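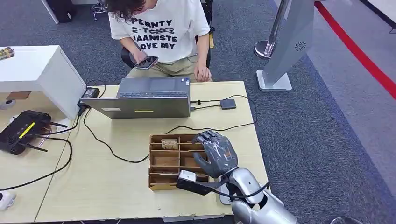 4.2 What people say when they say "Tasmont"

When I started this part of the study I figured the town line would do most of the work for me. Tasmont ends at the river, Prikia starts on the other side, and I expected people to tell me they lived in one or the other. They mostly didn't! I got "out by Tasmont," "the Prikia side," "up from the old mill," and, from a good number of people under 30, just "Prikia" (even when they lived a ten-minute drive west of it). So I went back and looked at where the answers came from. The place name you give depends a lot on who you think is listening, and a person with a phone in one hand and a laptop open on the table (Figure 1) can be talking to several different audiences in a single afternoon. A cousin in town gets the street name. A customer three states away gets Prikia. The town website gets Tasmont, spelled out, because the form asks for it.

I mailed the survey to 1,000 addresses inside the town limits and got 200 back, a return I was happy with, given that it ran to four pages and I'd put the dullest questions first. (I wouldn't do that again.) I followed up with 15 longer interviews, most of them at kitchen tables and a few at the bakery on Geerts Street. People were asked to name the place they lived in three different situations: to a neighbor, to somebody elsewhere in the state, and to a stranger far away. I wrote down exactly what they said, and I let them change their minds.

The neighbor question gave me the richest stuff. Hardly anyone used the town's name at all, and what they used instead was Adora, the name of a housing tract built on the north end after the railroad yard closed. Adora was a developer's name. It was never a village and never had a post office, and its one sign came down before most of the people I talked to had moved in. Yet folks who live well outside the original tract now say they're "in Adora," and a few of them were pretty firm with me about where it stops. I drew the edges they gave me on a copy of the street map and they didn't line up anywhere except along the tracks.

Join our mailing list and get new articles by email. You can unsubscribe at any time.

The older residents told it another way. For them, Tasmont is the part south of Geerts Street, where the brick storefronts are, and everything north of it got added on later and sort of counts. I want to be careful here, since I grew up south of Geerts Street myself and I know I nodded along more than I should have. My notes from March have a whole page where I'm plainly agreeing with somebody instead of asking the next question.

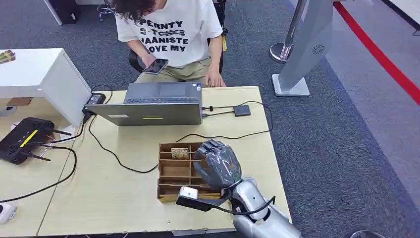 Figure 2. Source: author's own material.

Back to the written answers. Of the returned surveys, 19 had something scribbled in the margin next to the "stranger far away" question, and I ended up reading those more closely than the answers themselves. Several people had written Prikia, crossed it out, and put "near Prikia" above it. One had done it the other way around. I coded all of these by the final answer, so the crossings-out don't show up in Table 3 — I've put them in the appendix for anyone who wants to argue with me about it.

What I take from all this is fairly modest. Earlier work on towns beside big cities tends to treat local identity as a thing you have more or less of, and then measures it with a single scale. My respondents could be fiercely attached to Tasmont and still never say the word out loud from one week to the next. One woman who had served on the parade board for years told me she puts Prikia on her return address labels, and she didn't see any conflict there. I asked her twice. She said the mail comes either way.

The next section takes up the parade itself, and the argument over whether the route should cross Geerts Street.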